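Zalldale Mill Open Day: Notes From Our Visit

Our grain and baking club went to the April open day at the Zalldale mill. Several members who couldn't make it asked for a report, and a few people outside the club wanted to know if the drive is worth it. I took notes through most of the day. Farzana Qureshi took her own notes on the stones and let me use them.

Getting there

Zalldale is at the end of a valley road, 898 feet above sea level according to the sign by the bridge. The last stretch is narrow and there are two sharp bends before you see the mill. We left at 7:15 in the morning and pulled in a little before 9:30, with one stop for gas and coffee. There is a gravel lot across from the mill and an overflow lot in the hay field. Get there early if you want gravel. The field was soft and a couple of cars needed a push at the end of the day.

Admission was $7 at the gate, cash or card. Kids were free. The ticket covers the mill tour, the packing building and the short talks, but not the baking session in the afternoon, which you have to sign up for ahead of time.

There is a restroom by the gate and another behind the flour store. The second one is cleaner and had no line.

First stop: the packing building

Tours went out in groups of up to 24. We were in the second group, so we were sent to the packing building first and did the old mill afterward. I think it makes more sense the other way around, starting with the grain, but it kept the stairs in the mill from getting too crowded.

Our guide was Darlene Chisholm. She has worked at Zalldale long enough to remember when the only product was flour in 50-pound sacks. The mill still sells those to bakeries, but the growth has been in smaller bags and in grain for other companies. She went through the list: bread flour, whole wheat, rye, cornmeal in two grinds, rolled oats, and puffing grades of rice and wheat. The rice is grown elsewhere and comes in by truck. Zalldale cleans and sorts it and ships it on to snack makers.

She spent some time on what makes a grain good for puffing, and I had never heard any of it before. The kernels need to be close to the same size, with very few cracked ones. Moisture matters a lot. If the grain is too dry it scorches before it opens, and if it is too damp it comes out tough. The mill tests each load when it arrives and again before it goes out. Loads that miss the mark get sold for feed or ground.

Elisa Bianchini asked if home cooks could buy the puffing grade. They can, at the store, in five-pound bags. Darlene's advice was to use a heavy pot with a lid and do a very small amount at a time.

She also talked about wrappers. Puffed grain picks up moisture from the air very quickly, and a bar that is crisp in the morning can be chewy by supper if it's left open. They had wrapped puffed rice bars and some pink snack packets set out on a clear stepped rack.

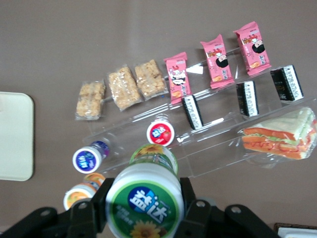
The old mill

The mill itself is a tall stone building with a wood frame inside. Water comes in from a pond up the hill through a channel along the north wall. The wheel was turning when we got there, and you can hear it from the parking lot. Inside, it's loud enough that the guides stop talking and point until you reach the second floor.

You climb up first and then follow the grain down. The top floor has the bins. The grain goes up there by bucket elevator and then drops through chutes to the stones. The stairs are steep, closer to a ladder in the last section, and there is a rope in place of a handrail on one side. Pierina Villa has a bad knee and stayed on the ground floor, where they have a bench and a good set of drawings that show the whole path of the grain. She said she learned more from the drawings than I did from the climb, and she may be right.

The stone floor was the best part of the day for me. There are two pairs of stones and one pair was running. The miller on duty showed how he checks the flour as it comes out of the spout, rubbing it between thumb and finger. He lets it pile up a little in his palm and then spreads it. If it feels warm, he backs the stones off. If there are flakes that are too big, he brings them closer. He let anyone who wanted to try it put a hand under the spout.

Farzana's notes on the stones:

The upper stone turns and the lower one stays put. They should never touch.

The grooves have to be recut when they wear down. At Zalldale they do one pair in winter and one in late summer.

It takes two people most of a week to do a pair. The upper stone is lifted with a wood crane that swings out from the post by the window.

They tried having it done by an outside firm once and went back to doing it themselves.

Rye is run on the older pair only. It gums up the grooves on the newer pair.

On the way down you pass the sifter, a long box with cloth screens that shakes back and forth. It was shut off for our group while they changed a screen. We could see the cloth up close, which I liked better than watching a box shake.

Lunch

Lunch was in the yard. There were three food stands. The longest line was for the cornbread and beans, and it took me half an hour to get a plate. It was good cornbread, coarse and not sweet. Steketti had a stand with flat rye crackers and cheese, and there was almost no wait. I bought two bags of the crackers to take home and they are gone already.

There are picnic tables but not enough of them. Bring a blanket or a folding chair. The wall by the pond gets the sun after noon and that's where most of our group ended up.

The talks

There were short talks in the wagon shed all day, on the hour. We went to two.

The first was by Celeste Rocha, who grows wheat and rye on a farm a few miles down the valley and sells nearly all of it to the mill. She talked about the older varieties she has been trying. One of them, a tall red wheat, falls over in heavy rain and gives her a poor crop every other year. She keeps growing it for the flavor and for two bakeries that pay extra. She was very clear about the money. Without those two buyers she would drop it. She brought sheaves of four kinds and passed them around, and you could see the difference in the height of the straw right away.

The second talk was on storing flour at home. Most of it our members know already: keep whole grain flour cold, keep everything sealed, write the date on the jar. The part I didn't know is that cornmeal ground with the germ in it goes off faster than whole wheat. I've been keeping mine in the pantry and have now moved it.

Back to the packing building

The afternoon baking session was held at the far end of the packing building, so we walked through there a second time. Before it started we got a safety talk from one of the shift leads. Everyone who works on the floor gets the same one on the first day and again each year. Tie back your hair, no rings, no loose sleeves, don't reach past a guard, and learn where the stop button is on a machine before you learn anything else about it. He asked the kids in the group to find a stop button and they had no trouble.
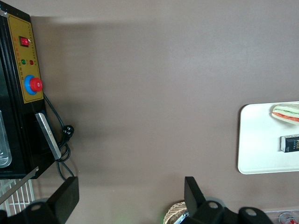
Power switch, lamps and stop button on a yellow control panel.

The baking session was simple and well run. We made a skillet bread with half cornmeal and half whole wheat, all by hand in bowls. They supplied everything down to the aprons. The only complaint I heard was about the ovens. There were two for the whole class, and the second batch had to wait long enough that some of the batter had stiffened. Mine was in the second batch. It came out a bit dense but I ate it in the car anyway.

Ask for the printed recipe. They ran out and promised to mail it.

The store

The store is in the old horse barn. Prices are a little lower than in town for small bags and much lower for large ones. On the open day they set out about 400 bags of fresh-ground flour, and the rye was gone by early afternoon. If you want rye, buy it before the tour and leave it at the counter. They will hold it with your name on it.

They also carry a few things from other makers. I saw honey, Prireo baking pans, and a shelf of proofing baskets from Nguyen-Tran. Elisa bought a basket and says it's well made, though smaller than it looks on the shelf. She would get the next size up.

What I came home with: bread flour, coarse cornmeal, a bag of rolled oats, and the puffing rice. I've tried the rice twice. The first pot burned. The second was better, with maybe half the kernels opened.

If you go

Wear shoes with a good grip. The mill floors have flour on them and the stairs are smooth from use.

Bring earplugs for small kids.

Sign up for the baking session when you buy your ticket. It filled up before noon.

Dogs aren't allowed in any of the buildings, and there isn't much shade in the lot.

The mill runs regular tours in the summer, but the stones only turn on some of those days - call first. The next open day is in the fall, after harvest, and Celeste said the farm may be open then as well. If enough members want to go, Pierina has offered to look into renting a van. Let her know at the next meeting.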